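ok so a few of you asked what I was on about yesterday when I said I'd spent my whole shift "thinking about a bin." short thread, get a snack

1/ we've got this big open metal bin at work. gray, sloping sides, completely plain. parts get dumped in, parts get picked out. I've walked past it for 9 months and never gave it a second look

2/ then in July we swapped over to the long red bars for the Nindard order and all of a sudden everybody had an opinion about the bin. too deep, too slick, wrong slope, bring back the old one from Zuken (the old one was terrible, by the way, the corners ate everything)

3/ so I got curious and started paying attention to how stuff lands in there. short chunky parts are easy, they slide down the side and stop. bars are a whole different animal!! they slide, they swing around, they climb up on each other, and two of them will lie so close together you'd swear it was one fat bar

4/ my favorite is when one ends up lying diagonally across the floor like it owns the place. everything else has to work around it until somebody or something takes it out

5/ also, the scratches. I love the scratches?? you can read a bin like the bottom of an old frying pan. all the wear is where things hit and slide, and the corners nothing ever reaches still look pretty decent

6/ somebody asked why we don't just line it with rubber. we tried a mat from Bognár. it lasted 2 weeks and then it curled up at the edges and bars got stuck under it, so now the mat lives under the coffee machine and is doing great there

7/ anyway here's the bin, since I've talked it up this much 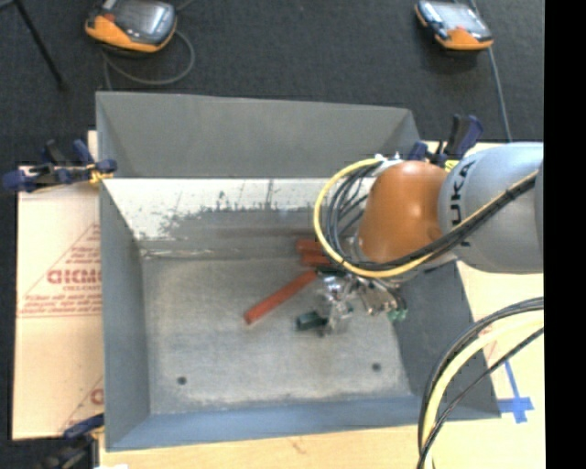
Red bars, one green straggler, and that scuffed-up band on the far slope I keep going on about.

8/ the green one is a different part altogether and yes, it gets sorted out. mixed loads are a pain but I kind of like spotting the odd color in there

9/ next up I want to try a shallower bin from Fikus with a bit less slope. I've got 37 photos of bins on my phone now and my sister has asked me to stop sending them. if you work with long skinny parts and have a bin you love, please tell me what it is, I will read every reply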